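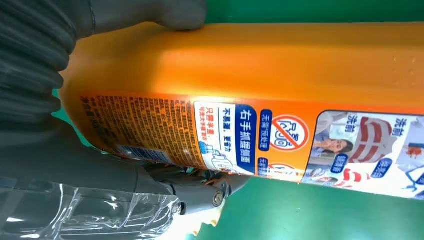

Orange detergent bottle, with a label in Chinese. The big dark-blue banner says to grip the bottle neck with your right hand.

Why does laundry soap come in such a big bottle, and what does it do in there with your socks?

OK so. Dirt first. Some dirt is easy. Dust, sand, dry mud -- shake it, rinse it, gone. But a lot of dirt is greasy. Pizza. Sunscreen. The oil from your own skin (yes, you make oil, everyone does). Water and oil don't mix. Pour a little cooking oil in a glass of water and watch. It just floats on top. So plain water slides right past a greasy spot.

Detergent fixes that. It's made of teeny tiny bits called molecules, way too small to see. Each one has two ends. One end likes water. The other end likes oil. The oil end grabs the grease, the water end hangs on to the water, and when the washer swishes everything around the grease gets pulled off the shirt in little blobs. Then the rinse takes the blobs down the drain. Bye pizza.

The word for those molecules is surfactant. Say it SIR-FACK-tunt.

Now the bottle. Lots of detergent bottles are plastic, because plastic is light and doesn't smash if you drop it. Look for bumps too. The orange one has a little bunch of raised dots molded right into the plastic. Feel the bottles at your house, with the lids shut tight! Any bumps or ridges? A hand full of suds is a slippery hand, and smooth plastic is hard to hang on to. Next to the banner the label even says "less slippery, saves more effort."

How much do you use? Less than you think. The orange bottle says half a capful will soak most of a bucket of clothes. Half a cap! Too much soap makes to many suds, and the suds don't all rinse out, and then your shirt feels stiff or itchy. Different brands are different so a grown-up has to read the label every time.

Try this (ask first):
Get 2 jars with lids. Fill both halfway with water.
Add a spoonful of cooking oil to each.
Put 3 drops of dish soap in one jar. Dish soap has surfactants in it too.
Lids on tight. Shake both. Count to 41.
Look at the oil. Wich jar has it floating back on top?

Safety bit, really important. Detergent is not a drink and not a toy, even when it's a nice color or smells like flowers. Never taste it. Keep it out of your eyes. If some gets in your eyes or your mouth, tell a grown-up right away. Lid back on, bottle up high where little brothers and sisters can't reach.

Words to know
Molecule -- a super tiny piece of stuff
Surfactant -- the part of soap that grabs grease
Suds -- bubbles made by soap and water

Next in Stider Kids: where does lint come from?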